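Foam, Rubber and 1,751 Grasps: Talking Grippers with Tanvir Gazi

Feb 21, 2022

Tanvir Gazi talks with his hands, and when the subject is finger pads he pinches the air to show what he means. He runs the gripper bench at Pruscombe, a small automation shop in Dototville, and he has spent most of the winter comparing two hand-held grippers with wrist cameras. One is called the Putach, the other the Abeysekara, and he is plainly fond of both.

"I love this stuff," he says. "You pick the tool up, you squeeze, and you feel right away if the fingers are any good. With an arm you'd have to program it first and then stand there waiting!"

So far the log holds 1,751 grasps. Each one is done by hand, with the camera looking down past the fingers, and each gets a short note: held, slipped, dropped, or "weird," a category Gazi refuses to give up. The Putach has 816 of them. The rest belong to the Abeysekara, which got a head start while a trigger spring for the other one was in the mail.

I asked what surprised him most.

"Pads," he says, before I've finished the question. "I thought we'd be arguing about cameras all month. Then we swapped the pads on the Putach, same fingers, same screws, and it felt like a different tool. Soft pads are wonderful on anything with a curved edge. They give a little, they wrap around it, and you don't have to line up so carefully." 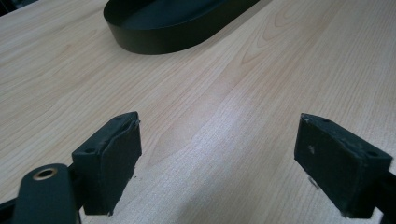 Soft pads also wear out, and he has started keeping the old ones in an envelope, with the grasp count written on the back of each. On the first set he saw the top edge start to go at 200 grasps. A firmer set lasted much longer but was hopeless with thin rims unless he came in dead straight.

"You can glue a new pad on in five minutes, so I'd take the soft one every time," he says. "My coworkers would take the firm one. We've had this conversation a lot."

The cameras did get their turn. The Abeysekara's lens is wider and shows more of the table, which Gazi likes when he's moving from one object to the next. The Putach gives a closer look at the fingertips. Glare bothers both of them, and he has moved the bench lamp so often that the clamp has left a groove in the shelf.

Next comes the part he's been looking forward to, putting the same fingers on a real arm and repeating 125 of the hand-held grasps. He has already picked them out, and plenty come from the "weird" pile.

"If the arm can do those, I'll be so happy," he says. "And if it can't, well, I want to see how it misses."

He expects to have the arm bolted down by the end of the week. The mounting plate is cut, and he's still hunting for the right screws.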